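From: Maximiliano Cabral
To: nuseo-users
Date: Mon 8 November
Subject: Re: [nuseo-users] Duplicate contacts after Jestness sync

Darmawan Santoso wrote:

> We have a rule in Nuseo that copies every new contact to Jestness.
> It ran without trouble from March until we switched on the
> return rule as well. We now have 399 contacts that exist twice
> in both systems. Edited records seem fine, only new ones are
> doubled. Is there a setting to stop this, or do we have to drop
> one of the rules?

You can keep both rules. The "contact created" trigger fires for any new record, including one written by another rule. Your first rule creates the contact in Jestness, the return rule sees a new contact there and writes it back. The second copy has the Jestness ID in its source field, so the loop stops after one pass. Edits are matched on ID, hence no doubles.

Open the return rule and add a filter before the action:

source is empty

Then change the action from "Create contact" to "Find or create contact" and match on e-mail address. Do the same on the outgoing rule. Contacts with no e-mail address will still be created every time, so you may want a second filter to hold those back. 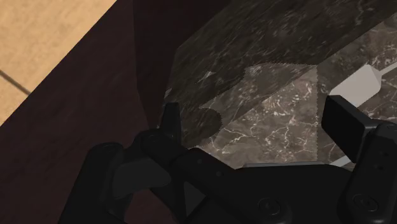 For the records you already have, pause both rules first. The merge tool takes 50 pairs per run and keeps the older record by default. Notes and tags are carried over; custom fields are not, so export those beforehand. If you use the Gwynne connector, pause that too, as it polls every 6 minutes and will pick up half-merged records.

The filter on source needs version 2 of the connector. In version 1 the field is there but is always empty, and the rule will look correct and do nothing useful.

I have not tried any of this with Dinetti in the chain.

Maximiliano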